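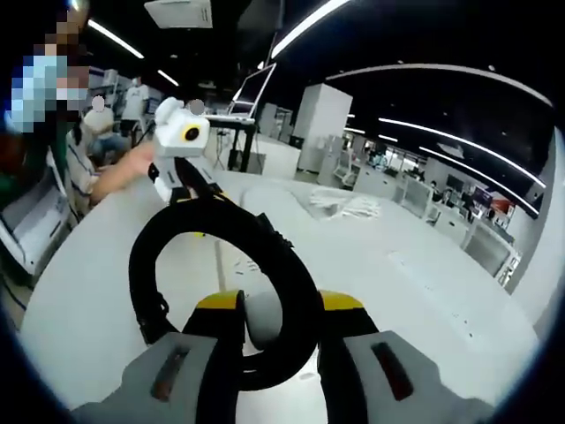

Ullano to sell Clova hand-held gripper kit from June

Ullano will begin taking orders in June for Clova, a hand-held gripper kit for recording manual tasks used in robot training. The kit costs $2,505 and comes with two spare finger pads.

The company makes no promise that Clova will shorten a project. Vendors in this market have claimed a lot and published little, Ullano included. In its own trials, 3 of 5 tasks recorded with the kit ran acceptably on an arm. The other two did not, and Ullano does not yet know why.

Buyers should ask for the raw trial logs before they order. Those who already own the Bravolar kit may see little reason to switch.

Tuhiwai will handle sales and repairs.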